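Crafts & Hobbies > Paint Storage

How do you store big paint bottles and little dropper bottles together without losing the little ones?

Posted by Lu
Tags: paint, storage bins, small bottles, butcher block

I paint scenery for a model railroad that is, on paper, the town of Fuvanbridge in October. In practice it is a hill, a station and 400 trees, most of which still need leaves. This takes a lot of orange.

My paint comes in two sizes. There are the big bottles with the pointed tips, and then there are the small droppers, which I buy one at a time and can never find again. All of it used to live in a shoebox until the shoebox gave up. Now I have one see-through teal bin, a wood table with a crack in it, and the belief that everything I own should fit in the one bin.
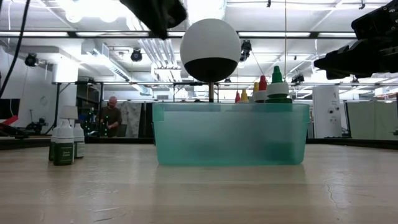

The bin and some of the bottles, mid-sort.

What I want to know:

Do the big ones go in front or in back? If they go in front I can't see the droppers. If they go in back I knock over the droppers getting to them.

Is it OK to keep them all standing up, or should the tips point down? I have read both, from people who were equally sure.

Is a second bin giving up?

I don't want a rack. I had a rack. It held 100 bottles of a size that I have never seen for sale.

3 replies

Brultov
Marked helpful by the poster

Big in front, small in back, and stop worrying about seeing the droppers. You have a bin with cloudy walls, so you were never going to read a label through it anyway. Put a dab of the actual paint on top of each small cap and let it dry. Then you look straight down and pick a color. It takes one evening and you will feel very organized until at least the next morning.

The reason for big in front is that you grab those the most. You said it yourself, orange. If the orange is behind a crowd of little bottles you'll be picking them up off the floor all winter.

This is the same idea, three big ones along the front and the small ones bunched up behind:

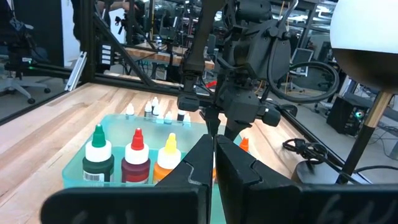
Steps, if you like steps

1. Take everything out. Wipe the bottoms of the bottles, then wipe the bin. There will be a ring in there. Don't think about it.

2. Line up the big bottles along the front wall, labels facing whichever way you sit. Dark to light or light to dark, it doesn't matter, but pick one and be stubborn.

3. Stand the droppers behind them in a clump. If they tip, you have too much room back there, so fold up a paper towel and wedge it down one side. It also catches drips.

4. Close every cap before it goes back in. I know. Do it anyway.

Standing up is fine. I stored mine tips down for a year because someone told me it kept them from clogging. They clogged, and a couple of them leaked too, so I had that to enjoy.

A second bin is only giving up if you put paint in it. Mine holds brushes and a sandwich bag of caps that fit nothing.

Tomano

just get a bigger bin

I had this problem and got a bigger bin and then I didn't have it. You can also throw out the dried up ones, shake them and if it sounds like a rock it's a rock

Guest

Not really what you asked, but put something under the bin. I have the same kind of butcher-block top, and a drip of red ran along a seam and is still there. An old cookie sheet works, or a place mat you never liked. For the crack, rub in some wood filler before paint gets to it – otherwise you'll have a green crack, which I can tell you draws the eye.

On tips up or down, I think it depends on the paint. Thick stuff I keep on its side in a drawer and roll it over whenever I remember, so twice.

Comment from Lu

Went with the dabs on the caps. Found out that I own the same brown four times. The rest are back in the bin, big ones in front, and the paper towel wedge is doing more work than I am. Not getting a bigger bin, Tomano, I know what I'd do with it.

Viewed 1,211 times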